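Codmont Water Softener – Owner's Guide
Section 4: Filling the Brine Tank and First Start-Up 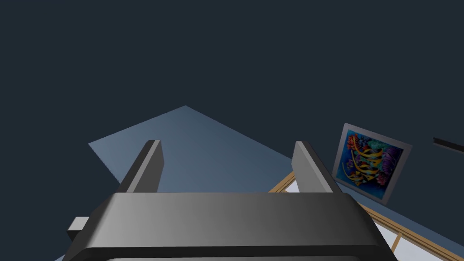

Edgardo Samonte wrote in to say that the first printing of this section had the tank filled with salt before any water went in, and that his unit sat overnight with a salt bridge as a result. The order has been changed. If you have a printed copy without the date 26 May 2021 on the back cover, use the steps on this page.

Before you start

Sections 2 and 3 must be finished. The bypass valve should be in the BYPASS position, the drain line should be clamped, and the power supply should be unplugged.

You will need:
Softener salt, pellet or solar crystal type, 35 pounds for the first fill
A clean bucket
A flashlight
The hardness test strips from the parts bag
A towel

CAUTION: Do not use rock salt, ice-melting salt, or table salt. Rock salt leaves grit in the bottom of the tank and can block the brine valve.

CAUTION: Do not run the softener on untreated well water that has not been tested for iron. See Section 7.

4.1 Adding the first water

1. Lift the lid off the brine tank and set it aside.
2. Check that the brine well (the tall tube inside the tank) stands upright and that its cap is on.
3. Look inside with the flashlight. Remove any packing material.
4. Pour three gallons of clean water into the tank. Pour it beside the brine well, not into it.
5. Check the brine line fitting on the outside of the tank for drips. If it drips, hand-tighten the nut and add a quarter turn with a wrench.

Note: You only add water by hand once. After the first cycle the control valve refills the tank by itself.

4.2 Adding the salt

1. Pour the salt in slowly and keep the brine well cap closed.
2. Level the salt with your hand or a piece of wood.
3. Keep the salt at least six inches below the rim.
4. Replace the lid.

The water should not be visible above the salt after the first fill. If it is, add salt until it is covered.

4.3 Letting water into the softener

Air trapped in the resin tank can push resin into your house plumbing if the valve is opened too fast. Take your time with these steps.

1. Open a cold faucet near the softener. A laundry sink is a good choice. Remove the aerator first if there is one.
2. Plug in the power supply. The display shows the time as 12:00, flashing.
3. Press and hold REGEN for five seconds. The valve motor runs and then stops at BACKWASH.
4. Unplug the power supply so that the valve stays in this position.
5. Turn the bypass valve one quarter of the way toward SERVICE. You will hear air leaving through the drain line.
6. Wait until the water at the drain runs steadily, with no spurting. This can take several minutes.
7. Turn the bypass valve fully to SERVICE.
8. Plug the power supply back in and let the cycle finish.
9. Let the cold faucet run until the water is clear, then close it and replace the aerator.

Note: The first water may be yellow or light brown. This is color from new resin and it clears with flushing. Do not do laundry until it has cleared.

4.4 Setting the control

1. Press SET. The hour flashes. Use the arrows to change it.
2. Press SET again and enter the hardness of your water in grains per gallon. If your report gives hardness in parts per million, divide by 17.1.
3. Press SET again and enter the regeneration time. The factory setting is 2:00 a.m. – change it if someone in the house uses water at that hour.
4. Press SET again and enter the salt level number from the scale inside the tank.
5. Press SET once more to save. The display returns to the time of day.

The RESERVE setting is 200 gallons from the factory. For most homes it can be left alone. A household with guests for a week or more may want to raise it. The highest setting is 1,000.

4.5 Checking the result

Run a cold faucet for five minutes, then dip a test strip and compare it with the chart on the packet. A reading of zero or one grain is normal. Hot water stays hard until the water heater has been used up and refilled, so test the cold side first.

If the reading is above three grains, check these points:
Bypass valve fully at SERVICE
Hardness number entered correctly
Inlet and outlet lines not reversed (see Section 2.6)

4.6 Salt care

Check the salt once a month. In humid weather, August especially, a hard crust can form above the water line. Push a broom handle gently down through the salt. If it stops partway, break up the crust with light taps. Do not strike the tank wall.

Continue with Section 5, Vacation Mode and Power Loss.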